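Zelwood play workshop, open day

Posted after our visit on 3rd June

We got to Zelwood a little before ten and the parking lot was already filling up. The workshop is in the old dairy building behind the rail line, and the sign still points to the wrong door, so go around the left side and through the green gate. Entry is free. You put your name on a sheet and they give you a sticker.

There were 20 of us in the first group. Wakana Oda met us in the hall and gave a short talk on how the place started. It used to be one room for repairing donated toys. Now there is a repair room, a lending library and a play area where the sets get tried before they go out on loan. The library has 331 sets on its books, she said, and in July most of them are out with families.

The repair room came first. It has long benches, good lamps and a wall of small drawers with wheels, hinges and knobs. Dénes Halász was putting a new axle on a pull-along cart and kept working while he answered questions. Somebody asked about paint. He only repaints where a child has chewed through to the bare material, and otherwise he leaves the wear alone. I would have liked longer in there. We had maybe ten minutes and the second group was already at the door.

After that we went through to the play area, which is bigger than it looks from the website. The train table and the dress-up rail are near the entrance, and the play kitchens are at the far end. My daughter (she is four) went straight for the kitchens and I didn't see much of anything else for a while. The one we spent the most time at has a white stove with black grates, a sink set down beside it and plenty of food to move between the two.

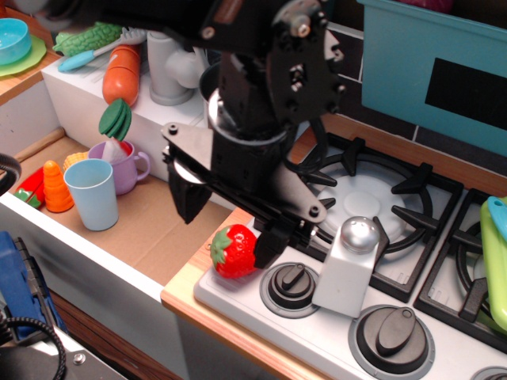 The play kitchen, with a strawberry on the stove and the corn, cup and mug in the sink.

The sink basin is lined with cardboard, and most of the food and dishes seem to end up in it. There is a red pepper too, and a carrot on the shelf above. I liked the salt shaker with the silver cap, mainly for being close to the shape of a real one. The strawberry has its seeds marked in yellow and a leafy cap, and my daughter asked if we could take it home. We could not.

Mio Chiba looks after the food bins. Things go back by set at the end of the day and each bin has a printed list taped inside the lid. Anything that can't be matched goes in a box called Orow, after a cat they used to have – the box is large and fairly full.

The lending library was the last stop. Loans are for 4 weeks and you can have two sets at a time. Kitchens don't go out whole, but the food and the pans do. We signed up and took a bag of vegetables and a wooden bus.

Coffee and rice crackers were set out in the hall afterward. The coffee ran out before our group got to it. There is one restroom, with a step up to it, and the stroller parking is outside under the roof.

The next open day is in July, same hours. Groups leave every half hour and the last one goes at three. Bring a bag if you plan to borrow.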